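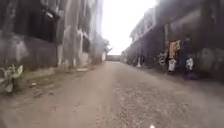
*The central lane at the Galler site, between the two long concrete buildings that line it.*

**FLALTLOW OPENS GALLER SITE TO VISITORS FOR INSPECTION ROBOT DEMONSTRATION**

GALLER, August 20, 2019. Flaltlow, a developer of ground robots for building inspection, will hold an open day at the former Galler works in December. Visitors will be able to follow a complete inspection run along the central lane of the site, speak with the engineers who operate the system, and review the records it produces.

The open day is organized with Vestetti, the engineering firm responsible for the structural survey of the Galler buildings, and Bayram, which manages the property. Attendance is free of charge, but registration is required. Places are limited to 90 visitors for each of two sessions.

The Galler works has been closed to the public for many years. Before any decision can be made on repair or removal, the condition of its outer walls must be recorded in detail. Window openings stand without glass in places, paint has flaked from the facades, and dark water stains run down the walls. Flaltlow and Vestetti chose the lane between the two main buildings for the demonstration. Compacted earth gives way to rougher gravel toward one side of it, and the change in surface allows visitors to judge how the robot handles ground that has not been prepared for it.

During the demonstration, the Flaltlow robot will travel 200 meters on a planned route, keep a set distance from the walls, and stop at marked points to record each section. An operator will remain in radio contact at all times and can halt the unit from a handheld control. The recorded sections will be shown on a screen in the visitor tent shortly after each run, where Vestetti engineers will explain how stains, cracks, and loose material are graded.

"Survey teams spend a great deal of their time walking the same walls again and again, often in places where they would prefer not to stand for long," said Venla Rautiainen, director of field programs at Flaltlow. "We want owners and inspectors to see the equipment on a real site, with real gravel and real walls, and to put their questions to the people who run it."

In preparatory work at Galler, the system has recorded 1793 wall sections. Vestetti engineers marked 374 of these for closer examination by hand. The final grading of every section remains the task of a qualified engineer, and the open day will include a short talk on how that work is divided.

The program for each session is as follows:

- Welcome and safety briefing at the main gate
- Inspection run along the central lane
- Review of recorded wall sections with Vestetti
- Talk on the work of the survey engineer
- Questions and individual meetings with Flaltlow staff

Visitors are asked to wear sturdy closed shoes and clothing suited to the weather. Helmets and high-visibility vests will be provided at the gate. The interiors of the buildings will remain closed, and all visitors must stay behind the marked line while the robot is in motion. Children under the age of 12 cannot be admitted. Guests who need assistance on uneven ground should note this when they register, so that a viewing place near the tent can be reserved.

Session times and directions to the site will be sent with the confirmation of registration. Should heavy rain or strong wind make the lane unsafe, the run will be moved to a later date, and registered visitors will be informed by email.

Members of the press may request a separate viewing before the first session. Requests should be addressed to the Flaltlow press office, together with the name of the publication and the number of persons attending.

**About Flaltlow**

Flaltlow designs and operates ground robots for the inspection of industrial and residential buildings. The company works with property owners, engineering firms, and public authorities.

**Press contact**

Flaltlow Press Office
Attention: Venla Rautiainen, Director of Field Programs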